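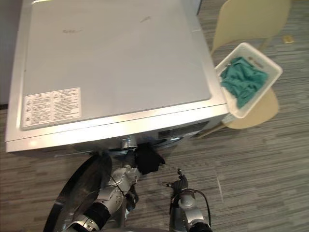 Shamim Butt thinks I've got Sarnov completely wrong, and that calling it "slow" in my last post was a bit rich coming from someone who has watched Lashari twice. According to the comment (it's a long one, and quite stern in the middle) the first hour is meant to drag, because you're supposed to feel as stuck as the crew do, and anyone looking at their phone during the corridor bit deserves to miss the best shot in the film.

Well. I was looking at my phone during the corridor bit.

So I went back and watched it again last night, start to finish, phone in the kitchen drawer, and I have things to say. Spoilers from here on, but I'll keep the ending out of it.

If you missed the last post, Sarnov is the one set on a mining station where the night shift comes back up in the lift and there's one more person in it than went down. No one on screen mentions it for ages. The first time I took that as sloppy, as if they'd had a spare extra hanging about and put him in overalls. On a second go it's obvious that everybody has noticed and they're all too frightened to be the first to speak. Watch the canteen scene again if you've got it recorded! They lay a place for him. The cook doesn't look up once. I had goosebumps all the way down my arms and I'd missed every bit of it because I was reading about somebody's loft conversion.

The corridor, then. Yes, all right Shamim, it's brilliant. It's one long take with the lights going off behind her as she walks, and she never turns round, and you're sat there begging her to turn round and also begging her not to. I had the sound up properly this time as well, which helps. There's a hum under the whole thing that stops dead at the end and I think I stopped breathing with it.

I still say the film is too long, mind you. The stuff with the company man on the video link could go, all of it. He comes on, he says there's no rescue ship, he goes off again, and then he comes back later and tells us there's still no rescue ship. And I don't believe for a second that a station with 200 people on it has one doctor. Who covers her days off?

Lashari I will defend until I drop. It's daft and the creature looks like wet carpet, but it moves, and it has jokes in it, and the two sisters are the only people I've ever seen in a space horror who behave like relatives. They have a proper row about their mum's house while sealing a door. Austra Eglītis plays the older one in the stage version that came through in September (I didn't know there was a stage version either until my cousin rang) and I nearly fell off my seat at how scary she was with just a torch and a metal bucket. If it comes back near you, go. Take a cardigan, the hall was freezing.

A few of you asked what else I've been watching, so very quickly.

Flestis: a lighthouse, a meteor, a very good dog. The dog is fine at the end, I always want to know that before I start so I'm telling you now. Nice and short as well. I'd put it on for anybody who says they don't like sci-fi, it's mostly weather and people being suspicious of each other over soup.

Sketetti: gave up. I did try. It's supposed to be set 1,000 years from now and everyone still talks like an estate agent. There's a decent bit with a flooded tunnel fairly early on and then it's all meetings. If it picks up after the second council meeting someone let me know and I'll go back, but I'm not promising anything.

I also had another look at the old anthology series I was going on about in the summer, the one with 19 episodes and the horrible theme tune. Most of it hasn't aged well. The one with the radio still works, and so does the one where the children won't come in from the garden, though I'd forgotten how abruptly it ends. I thought my recording had packed up.

Next on the pile is the Sarnov follow-up, which I've put off because sequels set on the same station with a whole new crew are nearly always rubbish. Shamim, if you've seen it, tell me whether to bother, and please don't say anything about the lift.

Posted 13 October 2026. Filed under: films, space horror, being told off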